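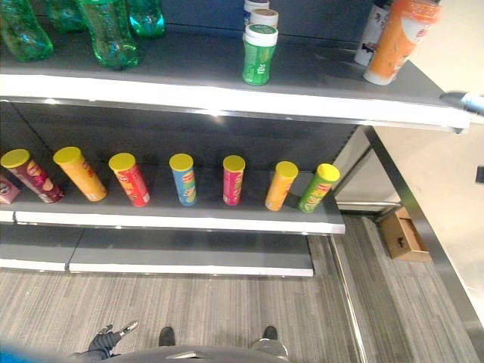

Snack Shelf FAQ

Since I put up the first post on our honor-system snack shelf I keep getting the same handful of questions, so I've pulled them together in one place. Last updated 24 Sep 2018.

Who are you and what is this shelf?

I'm Feng-yi Chang and I look after the snacks at the Ranasinghe Building in Mestotville, second floor, past the mailboxes. It's a regular gray metal store shelf, the kind with the white strip along the front where price tags go. You take what you want and put the money in the tin. I've been at it since May and I love it way more than I expected to!

Where did you find store shelving?

Lanness, the secondhand fixtures place out on the Gornen road. They had rows and rows of it in the back lot and I spent a whole morning digging for pieces that matched. It's much heavier than it looks, so bring a friend and something with a tailgate. I tried to talk myself into a bookcase first (cheaper, prettier), but tall chip tubes and bookcases don't get along. With this stuff you can move a shelf up or down a notch whenever you like.

Why do the chip tubes get the middle shelf?

They're what people come for. You can see all the colors in one go, the maroon, the orange, the red, the blue and so on down to the green one at the end, and people around here shop by color. I get notes that just say "more purple please" and I'm supposed to know what that means. (I usually do.)

Why one of each in a row and no stacks behind?

I tried doubling them up the first month. What happened was that everyone pulled the front one, the back one stayed where it was, and the row looked half empty even when it wasn't. Now I leave a bit of a gap between tubes so you can get your hand around one without knocking its neighbor over. Extras live in my closet.

Do you put them in any special order?

Sort of? I like the dark one on the left and the green one on the right, and the blue in the middle because it breaks up all the reds. Somebody always rearranges them. I put them back.

What goes on the top shelf?

Green bottles on the left, then the canisters with the white lids, then odds and ends toward the right. The top is for things that sell slower. Please put bottles back standing up – I've mopped that floor enough.

What about the bottom shelf?

Nothing's on it for now and I'm keeping it that way until I decide. I had crackers down there over the summer and they hardly moved, you have to bend right down to see what you're getting. A few people have asked for noodle cups. I'm thinking about it! If you have a strong opinion, leave a note in the tin.

How much do things cost?

Tubes are 2 dollars each, same for every flavor. Bottles and canisters have their own prices on the list taped by the tin. No change, sorry, but you can overpay today and underpay next time, I really don't mind.

How much do you keep on hand?

I started with 100 dollars' worth of stock and that turned out to be too little, we ran out of nearly everything in the first two weeks. These days I spend 200 on each big shop and that lasts us six weeks, a little less when there's a game on.

How do you keep it clean?

Dry cloth first, then a damp one with a drop of dish soap, then dry again. The dark shelves show every crumb and every bit of dust, which I did not think about when I picked the color. The white edges come up nicely with a melamine sponge if you go easy. I take everything off one shelf at a time so I remember where it all goes.

Can I ask for a flavor?

Yes, please do. Write it on a slip with your apartment number and I'll look for it on the next run. I can't promise the weird limited ones – they come and go before I get to the store – but I did track down the pickle kind for 6B, and that took three tries.

Can I put my own snacks out?

Sealed and in date, sure. Drop them by my door first so I can add them to the price list.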